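News > Local > Water and Utilities

Kistbridge to replace 74 service lines ahead of winter

27/07/2021

The Kistbridge water department will replace 74 household service lines on the east side of town before the ground freezes, under a contract approved last week. The lines run from the main on Andby Road to individual property shutoffs and were installed in stages when the neighborhood was built out. Most are galvanized steel. A small number are copper with older brass fittings.

The work covers 3 streets: Andby Road itself, Orchard Lane and the lower half of Mill Street. Crews from Petridis, the contractor, will start at the Mill Street end and move uphill. The final connections are scheduled for November.

Rui Henriques, the department's distribution engineer, said the lines were selected on the basis of leak history and flow tests. Several properties on Orchard Lane have reported low pressure at upstairs fixtures for years, although pressure in the main is within the normal range. Galvanized pipe narrows from the inside as corrosion builds up, and a line with a nominal diameter of one inch can end up with an opening less than half that size.

"The main is in good condition and it stays," Henriques said. "What we are replacing is the section between the main and the curb stop. On the private side, owners can have the work done at the same visit if they sign up."

The department owns the pipe from the main to the curb stop. From the curb stop to the house, the pipe belongs to the property owner. Owners who want the private section replaced while the trench is open can do so for a fixed price of $630, provided the run is no longer than 60 feet. Longer runs will be quoted separately. The price includes pipe, a new shutoff valve inside the building and rough backfill. It does not include repairs to driveways, paving or planting on private land.

New lines will be polyethylene, installed where possible by pulling. In this method a cable is passed through the old pipe, attached to the new one and drawn back by a winch, so that the old pipe comes out as the new pipe goes in. Two small pits are needed, one at the main and one at the curb stop. Where the old pipe has been repaired with clamps or has a bend, the cable cannot pass and the crew will dig an open trench.

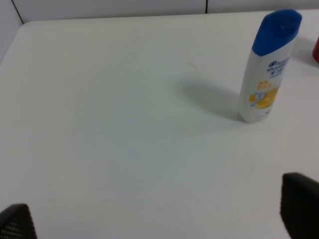
Thodoris Petridis, who runs the contracting firm, said the Mill Street lines are expected to be the slowest. Gas and telephone lines on that block share the same strip of ground as the water services, and the record drawings do not agree on depth. Each crossing will be exposed by hand before any machine digging. He expects Orchard Lane to go faster, as the services there are straight and the soil is sandy.

Water will be off at each address for part of one working day. Residents will receive a card at the door two working days in advance with the planned shutoff time. If weather or an emergency repair forces a change, a second card will be left with the new time. Households that depend on a continuous supply for medical reasons should call the department before work reaches their street so that a temporary hose connection can be arranged.

After reconnection, residents should remove the screens from their faucets and run cold water for at least 15 minutes, beginning at the lowest fixture in the building. Cloudy water directly after reconnection is usually trapped air and clears from the bottom of the glass upward. Brown or orange water indicates sediment and calls for more flushing. Water heaters should not be refilled until the cold side runs clear, and laundry should wait until then as well.

The new pipe will be disinfected before use. Samples will be taken from one service in each group as it is completed, and the group will remain on the old supply until the laboratory result is back. Where that is not possible, the department will issue a boil-water notice to the affected addresses and lift it in writing.

The change in material has one side effect for owners of older buildings. Metal water pipe was often used as a grounding point for the electrical system, and plastic pipe does not conduct. The department will check for a grounding clamp during the inside visit and will not disconnect the old line until a separate ground is in place. The cost of an electrician is the owner's responsibility. Henriques said he expects this to apply mainly to the oldest houses on Mill Street, where the panels have not been upgraded.

On-street parking will be suspended on the side where crews are working - the uphill side first, then the downhill side. Mill Street will be reduced to one lane between Andby Road and the bridge during working hours. Trash collection is not affected, but carts should be set out at the corner on days when the block is closed to trucks.

Street surfaces will be patched with temporary asphalt as each pit is closed. Permanent paving will follow in the spring, after the backfill has settled. Owners who notice a patch sinking before then are asked to report it with the nearest house number.

A further group of services west of the bridge has been surveyed but is not funded. The department said it will publish flow test results for that area once the current contract is closed out. Sign-up forms for private-side replacement are available at the department's counter and must be returned before the crew reaches the street in question. Late forms will be accepted only if the trench at that address is still open.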